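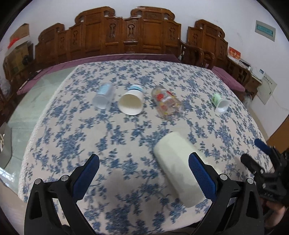 Caneo – household handling examples
Minutes of the collection and training meeting
November 1, 2023

Attending: collection lead, two operators, annotation, training, storage and tooling (by phone). Apologies from the evaluation side, who sent written comments.

1. Minutes of the previous meeting

Agreed with one correction. Under item 4 the September upload was recorded as complete. It was complete for the left-hand gripper only. The right-hand files followed two days later and have the correct time stamps.

2. Progress on the cup-righting task

The target for this task remains 100 accepted episodes per table setting. The front-room setting with the floral cloth is still short by 13. Operators expect to close the gap in two further sessions. The kitchen setting has not been started.

Training asked that the remaining episodes use starting layouts with several containers on their sides. Too many of the early episodes began with one cup down and the others already upright, and the model has learned to look for a single target. Operators agreed. Containers are to be laid down by hand before recording begins, with the openings pointing in different directions, and the layout changed after every episode.

The order in which containers are picked up is left to the operator. Annotation would have preferred left to right, as it makes segment labels quicker to check. Training did not want a fixed order and this was accepted.

3. Objects

The set in use mixes clear and frosted plastic, paper and the large cream cylinder. Annotation reported that the clear cup is the hardest to outline, as the pattern of the cloth shows through it. Two annotators disagreed on its far rim in nearly 30 clips. It was proposed to take it out of the set. Training objected: clear cups are common in homes and the model will meet them. The cup stays in. Annotation will mark the printed parts first and work outwards, and will flag any clip where the rim can't be placed.

The large cylinder needs a wider opening of the jaws than the cups do. Tooling confirmed that the present linkage allows it, but asked operators to approach with the jaws already open. Several clips show the jaws being opened against the side of the object, and these have been rejected.
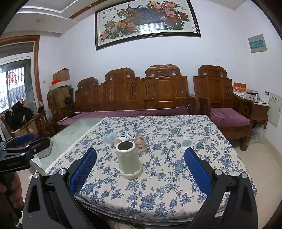

Front-room setting, view from one gripper: cream cylinder upright, cups still on their sides.

4. Two-gripper recording

Each operator now works with one gripper in each hand. The two streams are matched afterwards by the sync tool from Collus. Version in use is unchanged. Drift was within limits on all sessions except one, where the left stream ran ahead by several video frames towards the end. That session is held back until Collus replies.

The evaluation side asked in writing whether the idle hand should be kept out of view. Discussed at some length. With a table of this size the second gripper will come into view at the side in many episodes, and asking operators to avoid it makes their movements stiff. No change to the instructions. Annotation will add a tag for "second gripper visible" and evaluation can filter on it.

5. Finger pads

The blue textured pads from Bondent hold paper cups well at low force. Operators reported that frosted plastic slips if it is gripped near the rim. Tooling will send one spare pair with a coarser texture for trial. Until the trial is finished, both grippers on a session must carry the same type of pad, and the type is to be entered in the session sheet.

6. Storage

Panganiban has confirmed the extra space on the shared server. Raw video is to be kept until the training split is frozen. After that only accepted episodes and the session sheets are kept. File names follow the September rule – site, setting, operator number, episode number – with no spaces.

7. Actions

Operators: finish the front-room setting; vary the starting layout each time.
Annotation: add the visibility tag; list clips with unclear rims.
Tooling: send the coarser pads; check the jaw opening on the older pair.
Training: rerun the small model once 100 accepted episodes are in.
Collection lead: chase Collus on the drift fault.

8. Any other business

A request for longer charging cables was passed to tooling. Kitchen setting to be first item at the next meeting.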